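Visita aos apartamentos mobilados da Mesemis, em junho

Saímos do hotel às nove e chegámos à residência pouco depois. A Mesemis gere apartamentos pequenos para estadias de vários meses e abriu as portas durante uma manhã a quem trabalha em alojamento. O grupo tinha gente da Hirnildale, da Stundis e mais alguns independentes, entre os quais me incluo. Quem nos recebeu foi Imani Makori, responsável pela ocupação dos andares. Fez a visita em inglês, com passagens em mandarim para os colegas locais.

A entrada e os corredores

A receção é um balcão estreito, sem cadeiras. Os corredores são compridos e bem iluminados, com piso fácil de lavar. Perguntei pelo ruído entre apartamentos e a resposta foi que depende do andar: as obras de isolamento só chegaram aos 3 primeiros. O elevador é lento. Subimos a pé, em 2 grupos, e encontrámo-nos lá em cima.

Um estúdio em uso

O que mais me interessava era ver um estúdio com a vida de todos os dias lá dentro, e não um andar-modelo. O que visitámos é uma divisão única em que a cama serve também de mesa e de prateleira. A colcha é creme, estampada com caracteres chineses a preto e selos vermelhos espalhados, e tinha em cima caixas de lenços de papel, roupa preta e uma peça de tecido cinzento com uma faixa arroxeada. O saco verde é de uma loja de óculos. Na cadeira de madeira estava um casaco acolchoado lilás e, encostado a ela, um saco amarelo de entrega de farmácia da Meituan, ainda com o talão branco.

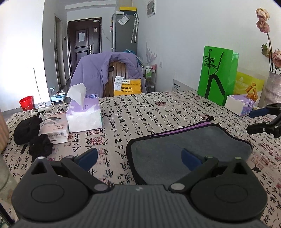
A cama e a cadeira do estúdio, com os sacos de compras. 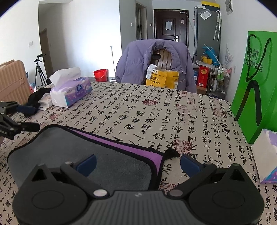

Arrumação e limpeza

A falta de arrumação à vista da cama foi o tema da conversa que se seguiu. O frigorífico prateado acaba por fazer de móvel: tem uma caixa amarela em cima e um guarda-chuva transparente pendurado de lado. Ao pé dele há uma estante pequena com rodas, cheia de frascos. Gostei da estante, que se puxa para varrer e volta ao sítio. O balde vermelho e a esfregona ficam junto à parede, no chão, porque não há armário de limpeza dentro dos estúdios. A Imani disse que o pedido aparece em quase todos os inquéritos aos moradores e que estão a estudar um armário alto e estreito para a zona da porta.

Também falámos das malas. Havia uma mala bege no chão, e um colega da Stundis sugeriu camas com estrado elevatório. A Mesemis já experimentou em 2 estúdios e achou o mecanismo pesado para quem vive sozinho. Eu teria começado por ganchos na parede e uma mesa de cabeceira a sério — resolvem menos, mas custam pouco.

A cozinha comum e a lavandaria

A cozinha comum fica ao fundo do andar. As bancadas estavam limpas e cada morador tem um cacifo com cadeado. A lavandaria é na cave e funciona com marcação. O equipamento de secagem foi fornecido pela Pilkington, e segundo a Imani serve 50 moradores sem grandes filas, exceto ao fim da tarde.

Notas práticas

A visita dura a manhã inteira e convém levar calçado confortável por causa das escadas. Não há almoço incluído, mas come-se bem numa casa de massas do outro lado da rua. As fichas técnicas dos estúdios são enviadas por correio eletrónico a quem deixar o contacto na receção. A minha chegou no dia seguinte, com as plantas e as medidas, mas sem os preços do mobiliário, que pedi à parte e de que continuo à espera.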